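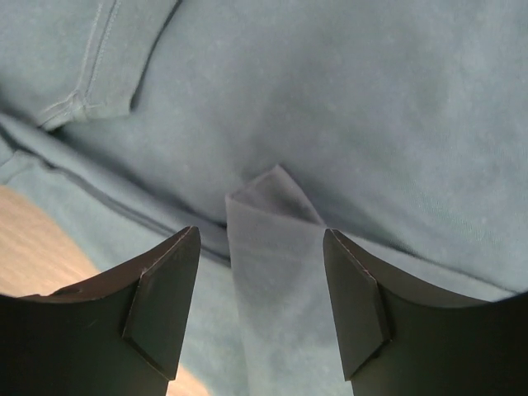 Svatopluk Vondráček puts the blame on the driver, and has done so since June. The Privlow label printer at the Wevudberg depot drops every job over 137 pages. The maker's support line keeps telling him to swap the cable.

"I've swapped it," he says. "Same fault."
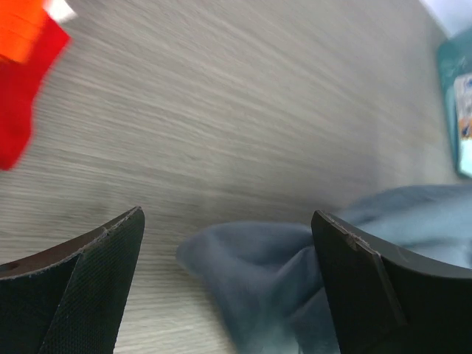 I'm less sure about the driver – the old one stalled too, at page 350, and he admits that. "Fine, but it resumed," he says. The new one prints a blank and reports success.
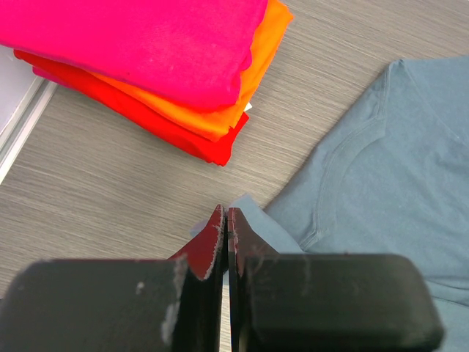 Gajdoš, by phone from Sondinbridge, asked whether anyone had tried the older firmware. Vondráček hasn't. "They say it's safe. They said that last time."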